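4.2 Fitting the memory module

Read section 4.1 before you begin. The side panel must be already removed and the power cord unplugged.

1. Lay the tower on its side on a firm, flat table, with the open side up.
2. Touch the bare metal of the case to discharge yourself.
3. Move the cables away from the memory slots. Do not pull them.
4. Open the clips at the ends of the slot.
5. Hold the module by its edges and bring it over the board.
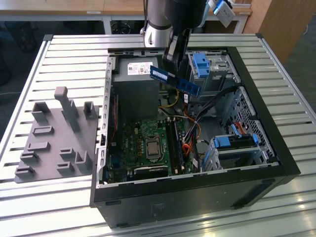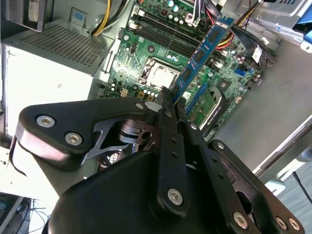 6. Compare the notch of the module with the key in the slot. If they do not match, turn the module round.
7. Press both ends down evenly until the clips close.

CAUTION: Do not touch the gold contacts.

Note: After the work, wait 60 seconds before you connect the power cord again. If the computer does not start, repeat steps 4 to 7.

Text: Beril Demirtaş, Jutby workshop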